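Last edited 12 May 2020. Maintainer: Akua Mahama. Pad work: Euan Rennie.

# ornlow-grip-compare

Recordings and notes from comparing two pad types on the Ornlow hand-held grippers. The task is moving neckties on and off a small rack. We picked ties because they are narrow, slippery and twist when you lift them, and the old pads kept dropping them.

The main question was which pad to order for the arm-mounted version. The data turned out useful for other things, so it is shared here with the scripts.

## Setup

One operator, two hand-held grippers, one in each hand. Each gripper is tracked on its own and has its own camera looking out past the fingers. A third view comes from head height. The operator works standing at the bench and puts everything back between takes.
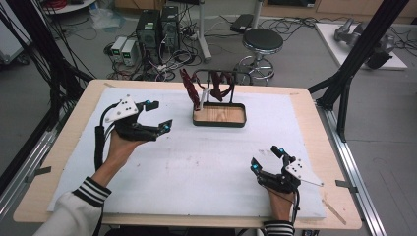 *Photo: Akua Mahama / Ornlow bench tests*

Cables run back along the forearms. Operators should wear close-fitting cuffs and check that neither cable is under tension before starting a take. A pulled cable shifts the gripper enough to spoil the pose track, and you will not notice it until playback.

## What is in the release

| Item | Value |
|---|---|
| Sessions | 17 |
| Takes per session | 40 |
| Pad types | 2 |
| Longest take, in frames | 800 |

Each take folder holds:

- `head.mp4`, the head-height view
- `left.mp4` and `right.mp4`, the gripper views
- `pose.csv`, position and rotation for both grippers
- `width.csv`, jaw opening over time
- `notes.txt`, whatever the operator typed, often nothing

Timestamps in all files share one clock. Video starts slightly before the pose log, so trim to the first row of `pose.csv` or use `align.py`.

## Pads

**Type A, Oseck.** The pad we had been using. Good on stiff items. On cloth it needs a hard squeeze, and a tie held by one end tends to rotate out.

**Type B, Bumero.** Grips cloth with less force. It picks up lint and has to be brushed off between sessions. Euan found that a dirty pad B is no better than pad A, so skip the brushing and the comparison means nothing.

Pad type is set per session in `sessions.csv`. Do not try to work it out from the video.
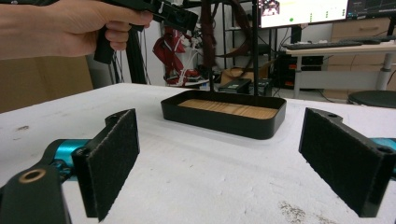 Both grippers in a session carry the same pad. We tried mixing them early on and dropped it, as operators started favoring one hand. Those takes are not included.

Jaw width is zeroed with the pads touching. After a pad swap, close the jaws fully and run `zero_width.py` before recording. Session 2 was recorded without this step and its width values are offset. The raw numbers are left as they were; `load_take()` applies the correction unless you pass `raw=True`.

## Task steps

1. Pick up a tie near its middle.
2. Lift it clear and bring the second gripper in.
3. Hand over, or steady the loose end.
4. Lay it over the rack and let go.

Takes are marked `ok`, `drop` or `abort` in `labels.csv`. A tie that slides but stays in the jaws counts as `ok`. Akua did all the labeling, and a second pass is planned for September.

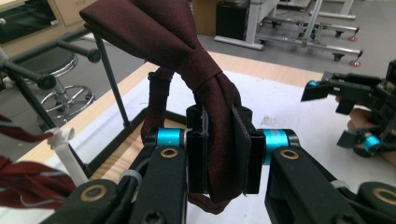 *Gripper view: dark maroon tie held between the finger pads, second gripper at right.*

## Known problems

- Dark fabric against black pads is hard to segment. The stock color threshold in `mask.py` fails on much of it. Use the hand-drawn masks where they exist.
- The tie often blocks a large part of the gripper view once it is lifted.
- Pose drops out for short stretches when the grippers cross. Gaps are left blank in `pose.csv` and are not filled in.
- The background is a working lab and changes between sessions.

## Running it

```
pip install -r requirements.txt
python align.py --session 2
python plot_width.py --session 2 --raw
```

Arm playback needs the Kazlauskienė controller package, which we can't redistribute. Everything else runs without it.

## Contact

Open an issue for data problems and give the session and take number. Questions about pad mounts go to Euan.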